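Robot Handling Laboratory, Course Handout 4
Good practice for work with hand-held grippers

Prepared by Luminița Bucur, with corrections by Corentin Pons
Version of March 21, 2026

Please read this handout before your first session at the table. It replaces the older sheet, which some of you still have from Marlies Kaufmann's introduction course. The main difference is in section 3, where the rules for cables are now stricter.

1. To what these rules apply

The rules apply to every session in which a person holds one or two gripper units in the hands and uses them to pick up, open, move or put down objects. They apply also to short trials, when no recording is made. A trial of two minutes can damage a cable just as well as a long session.

They do not apply to the fixed arm in the Drurgate cell. For the fixed arm you need the separate instruction and the signature of Lindiwe Magagula, and without it you may not enter the marked area.

In this handout we use three words in a fixed way. "Must" means that the rule has no exception in our laboratory. "Should" means that you may do otherwise, but you write in the log why. "May" means that it is your own choice. In published safety standards you will meet a similar use of these words, so it is useful to become accustomed to it now.

2. Before you begin

2.1 Table and paper. The work surface must be covered with one sheet of plain, pale paper. A sheet with folds or old tape on it should be changed. The sheet does not need to be parallel with the table, but it must lie flat where you work.

2.2 Clothes and jewellery. Rings, bracelets and watches must be taken off. Long sleeves should be pushed up above the wrist.

2.3 The units. Look at each gripper unit from all sides before you take it. Check that the fingers close straight, that no screw stands out and that the marker plate is clean. If a plate has a scratch across the dots, the unit goes into the tray for repair. Do not try to colour the dots with a pen, as one group did last year.

2.4 Objects. Take only objects from the session list. The present list has 14 objects, and for each one the list says from which side it should be approached. Bags and other soft packages are on the second page.

3. Cables

3.1 Every cable must leave the unit in a free curve. It must not be pulled tight at the connector, also not at the far end of your movement. Test this slowly before you start – move the hand to the four corners of the paper and look at the connector each time.

3.2 The two cables should leave the work area in different directions, so that they do not cross when the hands come near to each other.

3.3 A cable must not lie under an object or under your elbow.

3.4 If there is a fastening on the cable, it stays closed during the whole session. To open it and gain a little more length is not allowed. Ask for a longer cable.

3.5 Cables on the floor belong to the person who prepares the room. Please do not move them with the foot.

4. Handling soft packages

Soft packages are the most difficult part of the list. The plastic gives way, the surface reflects the light, and the two units must come very close to each other. In the Tundero exercise you will work with a clear bag, one unit in each hand.

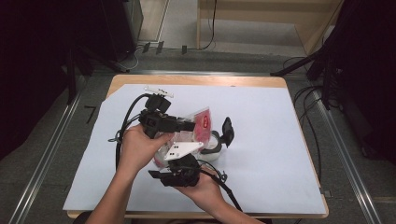
4.1 Approach slowly and with both units open. Close one unit first. When it holds the bag, close the second.

4.2 Hold the bag by the plastic and leave the label free. A label that is folded by the fingers cannot be used again for the reading exercise.

4.3 Your own fingers must stay behind the body of the unit. To help with a free finger is a natural reflex, and Jiahui Fan will stop you each time she sees it.

4.4 Do not pull the units apart with force. If the bag does not open after two attempts, put it down, open both units and begin again from 4.1.

4.5 Other objects may stay on the paper, if there is enough place to put the bag down without touching them.

5. Stopping

Anyone in the room may say "stop". After this word you must open the units, lower them to the paper and take the hands away. You ask for the reason afterwards. The person who said it does not need to be sure that there was a danger.

You must also stop by yourself if a unit becomes hot, if it makes a new noise, or if your wrist begins to hurt. One turn at the table should not be longer than 17 minutes. After it, change with your partner.

6. The log

Each turn must have one line in the log: your initials, the numbers of both units, the object, and what went wrong. "Nothing" is a permitted entry. An empty field is not.

The log from last year has 1,916 lines. In the seminar of April we will read a part of it together, and for this you need to have looked at the entries marked "Buzatu", the name of the older gripper type. Notice how often the same connector is mentioned before somebody reported it.

7. To prepare for the next session

a) Find one "should" in this handout which in your opinion must be a "must". Write down your reason in not more than 9 lines.

b) Compare rule 3.4 with the corresponding paragraph in the Trusus manual (in the grey folder, on the shelf near the door). The two do not say the same.

c) Bring your signed copy of the last page. Without signature you may watch but not hold a unit.

Questions about sections 2 and 3 go to Corentin Pons, all others to me.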